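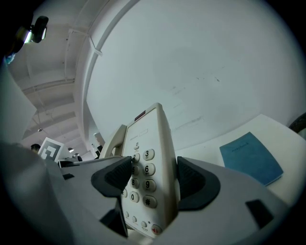
Prata call filtering is sold as a cure for nuisance calls, which I doubt. It does cut some. On a beige corded phone with a red indicator window, set it up from the number keys:

1. Lift the handset and dial 1300.
2. Wait for two beeps – one means it failed.
3. Key in 578, then hang up. 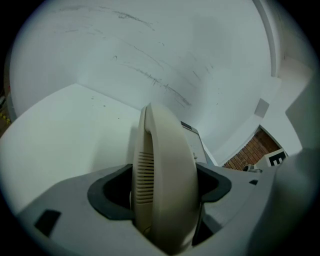

4. Ring the line from a mobile to test it.

**Caution:** withheld numbers may still get through, whatever the Prata leaflet claims.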